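日常 > 纸和笔 > 碎碎念

重新开始写信这件事

2020-08-25

打印本页 | 用邮件发给朋友

上个帖子底下好几位都在问我写信的事,一条一条回实在回不过来,干脆单独开一篇。先打个招呼,这篇会很长,而且很散,想只看墨水和纸的朋友直接往后翻就好,前面一大段都是我在唠叨。

事情是从六月份开始的。那阵子我在家收拾东西,从衣柜顶上翻下来一个装月饼的铁盒子,锈得盖子都快打不开了,拿螺丝刀撬了半天。里面全是信!高中同学写的,表姐写的,还有大学时候一个笔友写的,她住得很远,我们一直没见过面。我本来打算收拾完衣柜去做饭的,结果坐在地板上看到天黑,腿都麻了,晚饭吃的泡面。

看旧信的感觉挺奇怪的。别人写给你的东西都在,你写给别人的一封都没有,所以整个对话只剩下一半。有个同学在信里写"你上次说的那个办法我试了,一点用都没有,还挨了我妈一顿骂",我盯着这句话想了两天,死活想不起来我给她出的是什么馊主意。后来我发微信问她,她说她也忘了,但是记得确实挨过骂。

然后我就跟她说,要不我们再写写看?她回了一串哈哈哈,又说行啊,你先写。

就这么开始的,没有什么了不起的理由。我没有要戒手机,也没有想过什么慢生活(我外卖照点,短视频照刷,昨天晚上还刷到一点多)。就是觉得有意思,想收信。想收信的话就得先写信,这个道理我小时候就懂的。

第一封信写得特别惨。我坐下来,铺好纸,写了"你好呀",然后就卡住了。平时聊天一天能说几百句废话的人,对着一张白纸不知道说什么。我上次正经写信是19岁,那时候一写好几页,边角上还要画小人,信封背面还要贴贴纸。现在脑子里第一反应是,这件事她不是在朋友圈看过了吗?那件事上个月不是说过了吗?搬家她知道,换工作她也知道,连我家空调坏了她都知道。

后来我想通了,大事不用写,写小的。写楼下那家修鞋铺门口新摆了一盆特别丑的假花,写我煮绿豆汤忘了关火,写今天下雨我穿错了鞋。这些事情发微信会显得很神经病,对方也只能回你一个表情包,但是写在信里就很自然,而且越写越多,最后纸不够了还得横着写在边上。

我同学的回信过了九天才到(她拖了一个礼拜才写,这是她自己在信里交代的)。她写了整整一页她家阳台上的辣椒,哪棵长得好哪棵长得不好,长得不好的那棵怎么救,中间还夹着对她婆婆浇水方式的不满。我看得可开心了。这种内容换了别的地方我大概一眼就划过去了。

说到字。我的字本来也谈不上好看,这些年除了签收快递和填表,基本没拿过笔,刚开始写出来的东西简直像是用脚夹着写的。而且提笔忘字忘得厉害,"尴尬"两个字我查了手机,"喷嚏"我也查了手机,有一次连"舅"都愣了好几秒。还有就是手酸,写半页就要甩手,中指侧面被笔硌出一个红印子,跟上学的时候一模一样的位置。

我试过练字帖,买了一本行楷的,坚持了没几天就放下了。太闷了,一行一行描同一个字,描着描着就走神。后来发现写信本身就是练字,慢一点写就行。我现在的办法是写得比平时慢一拍,别的什么都不管,结构啊笔锋啊都随它去。两个月下来字还是那个字,但是至少整齐了,我妈上次看到我写的信封,说这回邮递员总算能看懂了。(我妈夸人就是这个水平。)

提笔忘字这一项,我给自己定了个规矩,忘了就先空一个格子,写完整封再一起查。要是写一个查一个,手机一拿起来就放不下了,查完"嚏"字能顺便看半个小时猫。

好,下面说大家最想问的,笔和纸和墨水。

先说笔。我用的就是一支很普通的钢笔,几十块钱,F尖,网上随便搜都有。我劝刚开始的朋友千万别一上来就买贵的。我自己就上过当,写到第三封的时候觉得自己已经是个文人了,脑子一热花300块买了一支金色夹子的,拿到手沉得要命,写半页手腕就开始发酸,现在插在笔筒里当摆设。便宜的那支反而天天用,笔杆都磨得发亮了。

中性笔行不行?当然行!圆珠笔也行,铅笔都行,我表姐给我回信就是用她儿子的作业铅笔写的,还是带橡皮头的那种,有两个地方擦得纸都毛了。我喜欢得很。收信的人真的不会在意你用的什么笔,我收到现在没有哪一封是让我去研究笔的。

墨水我倒是有点话要说。我现在主要用Arkier的蓝黑,不算特别便宜,但是一瓶能用很久很久。颜色刚写上去偏蓝,放一阵子会往灰里走,很沉静的一个颜色,我特别喜欢。缺点是干得慢,我又是那种写完就急着翻页的人,所以右手小指那一侧永远是蓝的。左撇子的朋友要小心,我表姐就是左撇子,她试了我的墨水,写完一行手一带,糊成一片,气得又换回铅笔去了。

他家还有一个颜色叫什么来着,茶褐还是茶棕,瓶子上的标签被我弄湿过,看不清了。那个写信不太合适,太淡,晚上灯下面看着费眼睛。我拿来写购物清单了,写"酱油、生抽、卫生纸"都写得特别有气质。

墨水还有一件事,别把瓶子放在桌子边上。别问。那条裤子我现在当睡裤穿。

纸的话,我走过一段弯路。一开始我用的是打印纸,就是公司里那种A4,钢笔写上去毛毛糙糙的,笔画边上长一圈小胡子,背面还透,正反面都写的话两面的字叠在一起,对方看得头晕(我同学的原话是"像在看X光片")。后来换了Minier的信纸,就是那种没有格子的,米白色,一本撕下来一张一张的。这个纸不洇,也不怎么透,两面都能写,手感有点滑滑的。唯一的问题是没有格子,我一行一行写着写着就往右上角飞,写到最后一行已经是爬山的状态了。

解决办法是在下面垫一张画了粗线的纸,透过来隐隐约约能看见就够了。这个衬纸我自己拿尺子画的,画坏了三张。Minier的本子后面好像也附了一张衬格,可是我把它弄丢了,丢在哪里了到现在都没找到,可能夹在哪封信里一起寄走了。如果我的哪位笔友收到一张莫名其妙的横格纸,请寄还给我,谢谢!

还有厚度。有个朋友给我推荐过一种200克的卡纸,说有质感。质感是真有质感,可是折不动啊,折完中间鼓起来一道,塞进信封里像塞了块饼干。而且超重,超重就要多贴邮票。那种纸写明信片或者做贺卡挺好,写长信还是算了。

信封我是在Nasrallah买的,就是我们这边老街拐角那家文具店,门脸特别窄,侧着身子才好往里走,里面却特别深。我每次进去都说只买信封,每次出来都提着一个袋子。店里最里面那排架子上有一堆不知道放了多少年的老存货,牛皮纸信封、航空信封(就是那种红蓝斜边的!),落了灰,但是便宜。航空信封寄平信我觉得完全没问题,好看就行。店里不能网购,也没有公众号,问我要链接的朋友真的没有链接。

去之前我提醒一句,他家中午关门,关多久看心情,我吃过两次闭门羹,有一次还下着大雨,就在隔壁吃了碗馄饨等着。馄饨倒是意外地好吃,虾皮给得很多,汤里还有蛋丝。后来我都是故意挑中午去的,先吃馄饨再买信封。

然后是在哪里写。

我这个人没有书房,家里也放不下书房,刚开始是趴在餐桌上写的。餐桌的问题大家都懂,写之前要把东西全搬走,写完要全搬回来,还总有一块黏黏的地方怎么擦都擦不干净,有一封信寄出去的时候背面沾了一点油,我还专门画了个圈写上"这是红烧肉"。后来又试过沙发、床上、阳台的小板凳,都不行。床上最不行,写着写着就睡着了,醒来脸上印着半个"敬"字。

最后我还是老老实实地要找一张桌子。大的不用,能放下一张纸、一个墨水瓶、一只杯子就可以。我看桌子看了很久,深色的看着稳重,可是我家采光不好,晚上灯一照黑沉沉一大块,墨水滴上去也看不见,等看见的时候袖子已经蹭到了。所以我后来一门心思只看浅色的。

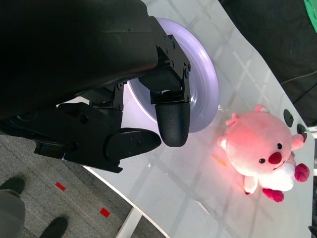 浅色桌面

浅色还有个好处,纸放上去眼睛舒服,不会白的特别白黑的特别黑。我眼睛容易累,这一点对我来说挺重要的。坏处当然也有,脏了一眼就看出来,蓝墨水尤其明显。我试过用牙膏擦,用酒精擦,用风油精擦(一屋子味道),最后效果最好的是一滴下去马上拿湿纸巾按住,别抹,一抹就是一大片。要是干了才发现,那就拿个杯垫盖上,当没看见。

灯我也说两句吧,反正都说到桌子了。灯放在写字那只手的对面,右手写字就放左边,这个小学老师都教过的,我却过了好多年才重新记起来,之前一直奇怪怎么老有个手的影子挡着笔尖。灯泡用暖一点的,白光底下写信总觉得在写检讨。

椅子就不说了,我坐的是一把从餐厅借调过来的椅子,吃饭的时候还要还回去。

什么时候写呢,我一般是晚上洗完澡以后,头发半干不干的时候,泡杯茶,写到茶凉。早上也写过,早上写的信跟晚上写的信口气完全不一样,早上的特别有精神,全是计划,我要干这个我要干那个,晚上的就比较丧,爱发牢骚。有一封我是分两次写的,前半截早上写,后半截晚上写,我同学回信问我中间发生了什么事。什么事都没发生,就是上了一天班。

写完一定要放一放吗?有人问过这个。我是当天晚上写完当天晚上就封口,第二天早上路过就投了。放一放容易反悔,一反悔就要改,一改就要重抄,一重抄就不想寄了。我抽屉里躺着的那几封都是放一放放死的。涂改也没关系,写错了划一道继续写,我还挺喜欢看别人划掉的字的,拼命想辨认底下原来是什么。我表姐有一次划得特别用力,我对着灯照了半天,认出来是我姨夫的外号。

下面说说寄信。很多人问我现在还有没有邮筒。有的!只是你平时不会注意到它。我住的这条街走到头就有一个,绿的,漆都掉了,我从它旁边走了好几年,一直以为是废弃的。第一次投信我心里特别没底,投进去的时候听见"咚"一声,里面像是空的,我还蹲下来看了看开箱时间的牌子,字都晒得发白了。后来信到了,我高兴得不得了,好像中了什么奖。

不放心的话就去邮局柜台,顺便买邮票。邮票这个东西我劝你一次多买一点,不然每次想寄的时候都没有。我一开始只买了几张,写完信半夜翻箱倒柜找邮票,最后找到一张特别老的纪念票,舍不得贴,又放回去了。柜台的好处是可以挑图案,你客气一点问人家,人家会拿出来给你看。我上次挑到一版花卉的,有荷花有梅花,大夏天贴梅花,收到的人觉得凉快。

邮编要写对。我有一封信就是邮编写错了一位,在外面逛了27天才到,信封角都磨圆了,上面盖了好几个戳。对方拍照给我看的时候我还挺羡慕那封信的,它去的地方比我今年去的都多。

还有收件人的地址,一定要写到门牌号,别像我似的写"某某小区南门"。快递小哥看得懂,邮递员也许也看得懂,但是他没有你的电话啊。平信是不会给你打电话的。平信也查不到物流,这一点要有心理准备,丢了就是丢了。我到现在好像还没丢过,也可能丢了但是对方没说,两个人都以为是对方懒得写,想想还挺可怕的。所以我现在会在信的开头写一句"收到你哪一封了",这样能对得上。

拆信的话,不要学我用手撕。我性子急,拿到信站在楼道里就撕,有一次把邮票撕成两半,还有一次把里面的信纸也撕了个口子。现在门口鞋柜上放了一把小的黄油刀,进门换鞋的时候顺手一划,开口特别整齐。家里人起先以为是谁吃面包没收拾,收回厨房好几回。

有朋友问怎么找笔友,总不能都写给同学和表姐吧。我自己是加了一个叫Pritby的交换信小组,规矩很简单,填一张表,写你喜欢聊什么不喜欢聊什么,然后给你配一个人,写不下去了就说一声,换一个。我填的是喜欢聊吃的和天气,不喜欢聊星座。结果配到的第一位,第一封信就问我是什么星座。不过这位后来跟我写得特别好,她养乌龟,每封信的结尾都有一小段乌龟近况,哪怕近况就是"没动"。

加这种小组有几件事要留心。家里地址最好不要给,我用的是单位的收发室,或者有些驿站可以代收,你跟老板说好就行。头几封别写太私密的东西,慢慢来。对方很久不回也别追,人家可能就是忙,或者写不出来,我自己也欠着好几封。追信是特别伤感情的一件事,我上大学的时候追过一次,追完那位再也没回过,我到今天想起来还觉得脸热。

还有一种人,写一封就消失了,这个也正常。信写出去了就当是写了一篇日记,只不过日记本在别人家里。我反正是这么安慰自己的。

信里除了信纸还能放什么,我试过的有:茶包(压扁,别放三角包)、压干的银杏叶、电影票根、一张我自己画得很难看的猫。不能放的是种子和吃的,糖会化,化了以后整封信就粘成一块了,别问我怎么知道的。我同学给我寄过一小片她家的辣椒叶子,拆开的时候已经黑了,碎得到处都是,我在键盘缝里扫了好几天。香水不要喷,真的,闷在信封里好几天那个味道会变得非常吓人。

火漆我也玩过。网上看别人盖得那么漂亮,圆圆的一个章,我也买了一套,蜡粒加小勺子加铜章。结果我盖出来的像一坨口香糖,歪的,边上还流出来一条。后来查了才晓得要等一等再盖,章子还要先在冰袋上放一会儿。等掌握了窍门,盖出来好看了,平信过机器又容易压碎,到的时候信封上只剩一个油印子。现在我只在信封里面那张纸上盖,外面老老实实用胶水。胶水就用固体胶,别用502。

收到的信怎么放?我还是放铁盒子,换了一个没锈的,饼干的。没有按人分,也没有按日期分,就是新的往上面摞。有朋友说应该扫描存档,我觉得有道理,然后没有做。倒是我从第三封起学聪明了,自己写的信寄之前用手机拍一下,这样过些年再看就不会又只有一半了。只是拍下来的照片跟一堆菜谱截图混在一起,找起来也够呛。

铁盒子里那些旧信我也没有看完。看到后面有一些不太想看的,就又放回去了。有一封没有拆过的,是那位大学笔友的,封口好好的,我完全想不起来当时为什么没拆。可能是考试周,可能是夹在书里忘了。我拿在手里掂了半天,还是没拆,放在新盒子的最底下了。等哪天想看了再说吧,也可能哪天半夜忽然就拆了,我这个人说不准的。

我有试着按旧信上的地址给她写过一封,信封右上角贴的就是那张舍不得贴的纪念票。那个地址是学校宿舍,肯定早就不住人了,写的时候就知道多半到不了。也没退回来。也许在哪个收发室的桌子上躺着呢。

前两天评论里有位朋友说,她想给她奶奶写信,可是奶奶不识字,问我怎么办。我觉得可以写呀,写了让家里人念给她听,字写大一点,再夹两张洗出来的照片。我外婆也不识字,小时候舅舅从外地寄信回来都是我念,我那时候才上三年级,有的字不认得就跳过去,或者自己编。外婆听得特别认真,听完了叫我再念一遍,我第二遍编的跟第一遍不一样,她马上就听出来了。

写到这里发现已经比我任何一封信都长了,手不酸,但是脖子酸。最后统一回答几个问题,省得大家往下翻:

问一封信大概写多长的:我一般正反一张纸,高兴了写两张。写三行也是信,表姐最短的一封只有一句话,"西瓜买贵了,气死我了",还用了一个正经信封。

问要不要打草稿的:不打。打了草稿再抄就变成写作文了。

问孩子能不能一起写的:能,但是把墨水盖子拧紧。

问Arkier那瓶墨水在哪里买的:别人送的,后来自己补了一瓶,也是在老街那家店里。最近去好像断货了,柜台里只剩红的,红墨水写信老人家看了要不高兴的,大家再等等。

问能不能跟我写信的:我手上还欠着四封没回,等我还完债,在这里说一声。要是养乌龟的那位看到这篇,你的信我收到了,茶包也收到了,压得很扁,泡出来味道没问题,这两天就回。

本站使用 Cookie 来记住你的浏览设置。继续浏览即表示你同意我们使用 Cookie。[知道了]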